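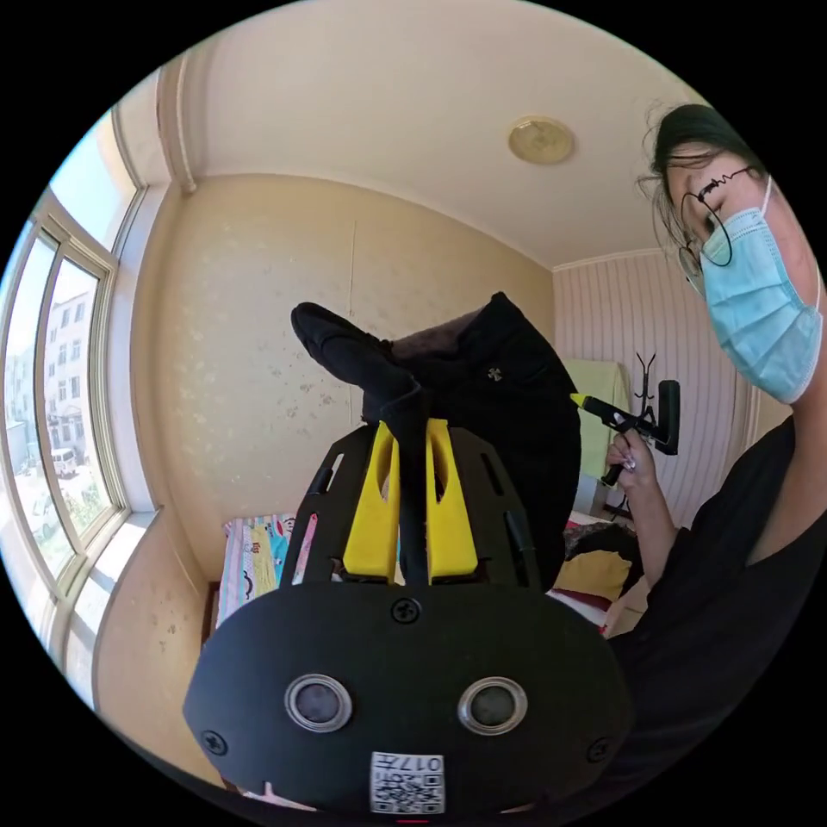

Jevside Textile Care is looking for handling demonstrators and floor liaisons to join the Mudgway project, which prepares the sorting and pairing lines at our Herngate plant for partial automation. The call is open to current employees of the plant and to outside applicants. Applications are accepted until the end of the day on May 10, 2021.

Background

The Herngate plant washes, sorts and returns garments and bed linen for residential homes and private customers. Washing and drying have been mechanized for many years. Sorting small items is still done by hand, and it remains the part of the work that causes the most strain on wrists and shoulders. Socks, undergarments and light clothing arrive mixed together, and each piece must be picked up, turned, checked and placed.

In the first phase of Mudgway, demonstrators carry out ordinary handling tasks with a hand-held gripper. The recordings are used to train the robot arms that will later work on two of the plant's sorting tables. Sessions take place at the plant and in furnished homes, so that the system learns from clothing as people really leave it – on beds, over chairs, in piles.

What will change for staff

The company has agreed the following points with the employee council.

No permanent position on the sorting line will be ended as a result of the project before its review is complete. The review covers 253 working days from the start of the first robot table. Staff whose tables are converted will be offered retraining on full pay, or a transfer to inspection, mending or customer returns. Shift patterns will stay as they are during the review. Any later change will be discussed with the council in advance.

It is expected that the work of a sorter will move toward supervision: clearing items the arm has failed to grasp, checking for damage and stains, and deciding where unusual pieces belong. Some employees have told us that they welcome this. Others are concerned about the pace of the line and about working alone between machines. Both views will be recorded by the floor liaisons and reported to management every month.

Positions

Handling demonstrator (part-time, fixed term). You will pick up, fold, hang and pair garments with the hand-held gripper, following a written task sheet. Sessions last 85 minutes, with a seated break, and no more than three are scheduled per day.

Floor liaison (full-time, fixed term). You will work beside the sorting staff, collect their comments, assist with training and take part in the weekly safety meeting. Experience in a laundry, warehouse or similar workplace is required.

Requirements

Applicants must be at least 18 years old and able to stand for the length of a session. No technical background is needed. Training on the gripper takes one day and is paid at the normal rate. Face masks must be worn at all sessions, and current health rules at the plant apply. Demonstrators must sign a recording consent form, which may be withdrawn at any time.

Selection

The more than 1096 hours of handling planned for this phase will be divided among the selected demonstrators. Current sorting staff will be considered first. Part-time employees may combine a demonstrator position with their present hours, provided that legal rest periods are kept.

How to apply

Send a short letter and a summary of your work experience to Chrysoula Karamanlidis, Project Personnel, Jevside Textile Care, Herngate plant. Employees may also leave their application at the front office. Please state which position you are applying for and the days on which you are available.

Related items

Mudgway project: questions and answers for sorting staff
Retraining offers at the Herngate plant
Heris depot: drivers and loaders wanted
Results of the March employee survey

Comments (3)

tablefour
Does time as a demonstrator count toward seniority? It did for people who helped set up the new dryers.

Project Personnel
Yes, for current employees. Outside applicants begin counting from the date of a permanent contract.

M. at Heris
Can depot staff apply, or is this only for Herngate? I sorted for six years before I moved over and would like to know before I write the letter.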